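Teaching a Two-Handed Task with Hand-Held Grippers
Student project report, Plultevgate Robotics Lab
December 30, 2023

Our group had to teach a two-armed robot to put a blanket into a cloth cover. We chose to record the task by hand, with a person holding one gripper in each hand. Each gripper has two fingers that open and close like those on the robot.

We recorded 101 demonstrations for the first round. One gripper holds the edge of the cover and the other handles the filling. We used a cream cover and a pink fuzzy fabric, and worked on a printed play mat on the floor.

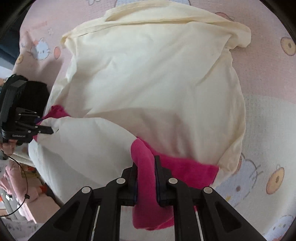 Why not drive the robot by remote control instead?

We tried that first, and it was too slow. With the Trestosau remote station a single attempt took several minutes, and the person driving could not feel when the cloth was slipping. With the grippers in hand, most attempts were done in 30 seconds.

The recordings were cleaned up with a program called Rolau. It drops any attempt where tracking was lost for more than 2 seconds. After the second round we had 664 usable attempts, and we trained the robot on all of them.

The hardest part was the corners. People let go of the cover and grab it again without thinking, and the robot copied this at the wrong times. In the second round we agreed to keep hold of the edge until the filling was inside. The robot still drops the cover when the cloth is bunched up near the opening.

In January we will repeat the tests on the Cabrera arm, which has a longer reach, and record more attempts with thicker covers.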